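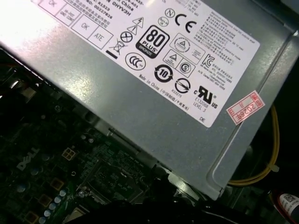
*Power supply and motherboard in an open desktop computer.*

## Bench assistant, desktop computers (part-time)

Brirko takes in used office computers and gets them ready for resale. We need one person at the bench from May. You will open cases, read the label on each power supply, enter the model and rating in our stock list, and fit replacements.

You should be handy with a screwdriver and able to read small print. Training is given.

13 hours a week. Apply in writing to Brirko, Unit 70, Veres Yard.

Posted 2018-04-23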